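The Laundry on Murkitz Street

Every Saturday, when the church bell had finished with six o'clock and the pigeons had come grumbling back to the roof, Wálter Tello sat down at his sister's kitchen table to write a letter he never mailed. It was always to Pornis, the town where the two of them had grown up, and he wrote to the whole town at once, the way you might talk to a big family over dinner. Dear Pornis, he would begin, and then he would ask after the river, and the bakery, and old Mrs. Vaněk's plum tree (which had surely come down years ago, but he liked to ask).

His sister said it was a waste of stamps. He told her there were no stamps involved, and she said well, then it was a waste of a good pen, and poured him more coffee anyway.

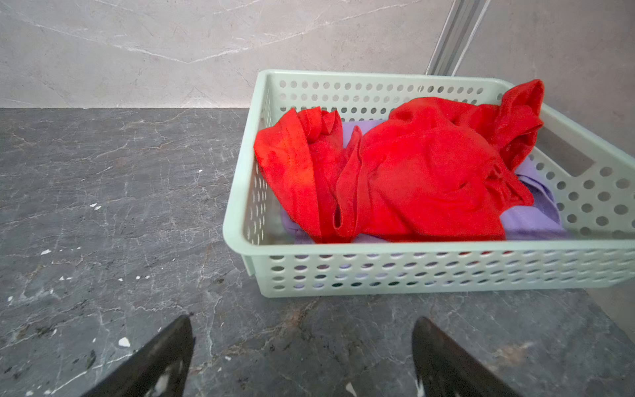 One evening in May he got as far as the plum tree and stopped. He had remembered the summer he fell out of it, and how Mrs. Vaněk had carried him home on her back, all the way up the hill, singing so loudly that people came out on their steps to see who was getting married! He had been so proud that he forgot to cry until his mother opened the door.

"Did she ever have children?" he asked.

"A daughter," said his sister. "Andum, they called her. She moved to the coast and opened a shoe store."

Wálter looked at the page for a long while. Then he crossed out Pornis, very neatly, wrote Dear Andum in its place, and went to ask his sister where she kept the envelopes.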